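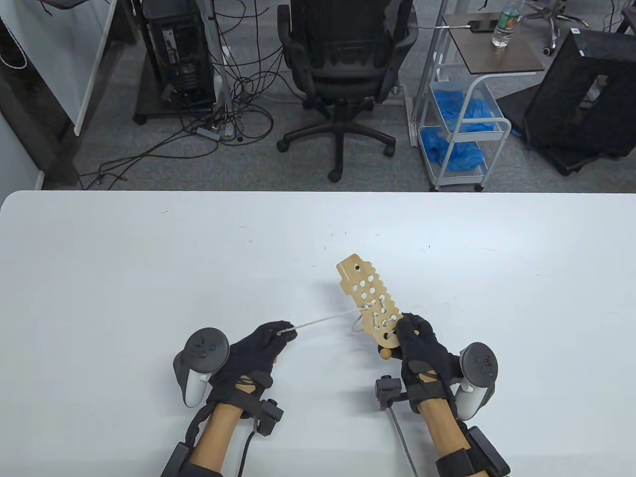

# Call for Participants: Household and Shop-Floor Task Study

The Brellbridge Institute for Applied Automation invites adults living in or near Plerovthorpe to take part in a paid study of everyday manual work. The study asks which household and shop-floor chores machines can now carry out to an acceptable standard, and which still depend on a person's hands. Sessions begin in July.

## Background

Machines already do well at lifting, sorting and moving rigid items of known shape. Results are far less even for work with soft or flexible materials: threading a lace, folding a shirt, tying a bag, fitting a cable into a clip. A lace bends when it is pushed, and a person corrects for this without much thought. The Institute needs detailed recordings of how people perform such tasks before it can judge how far current machines fall short.

Recordings from this study will be compared with attempts by two automated systems, known within the project as Tu and Komard. The target is 3,000 complete task recordings. The Institute takes no position in advance on the outcome, and the findings will be published whether or not they favor the machines.

## What participants will do

Each participant attends 3 sessions at the Brellbridge site. Tasks are performed at a table and are drawn from the following groups:

- Lacing and threading, including wooden lacing boards
- Folding and stacking small towels and garments
- Packing mixed goods into cartons and closing them
- Sorting fasteners, clips and short cables into trays
- Opening and closing jars, pouches and zippered bags

Participants wear gloves and hold a controller in each hand while they work. Straps and sensor modules are fitted to both forearms. The equipment restricts the fingers to some degree, and the first session is given over largely to practice. Speed is not scored. A dropped item or a missed hole should simply be picked up or tried again — recordings that include mistakes are kept and used.

Staff will fit and remove all equipment. Rest breaks are scheduled, and a participant may ask for another at any time.

## Who may apply

Applicants must:

- be 18 years of age or older
- have full use of both hands and be able to work seated or standing
- have normal or corrected vision
- be able to follow spoken and written instructions in English
- be available for all sessions

No technical background is required. The Institute particularly welcomes people with experience in housekeeping, laundry, retail stocking, packing or light assembly. Left-handed applicants are also encouraged. Persons with a wrist or forearm injury in the past year should mention it when applying so that the fit of the straps can be discussed.

## Payment and privacy

Participants are paid for each session attended, including those ended early. The rate is stated in the consent form, which is sent to applicants before their first visit. Parking at the site is free.

The recordings consist of hand and arm movement together with video of the work area. Names are stored separately from recordings and are not shared outside the project. A participant may withdraw at any point and may ask that recordings already made be deleted, up to the date on which the data set is closed. That date is given in the consent form.

## How to apply

Application forms are available at the Institute's front desk in Brellbridge or by mail on request. Please state which hand you write with, any relevant work experience, and whether you prefer morning or afternoon sessions. Morning sessions start at 9:30 a.m. and afternoon sessions at 1:30 p.m.

Applications should be addressed to Shih-chieh Chung, Study Coordinator. Applicants will receive a written reply within 7 working days. Places are filled in the order in which complete applications are received, and a waiting list will be kept for later sessions.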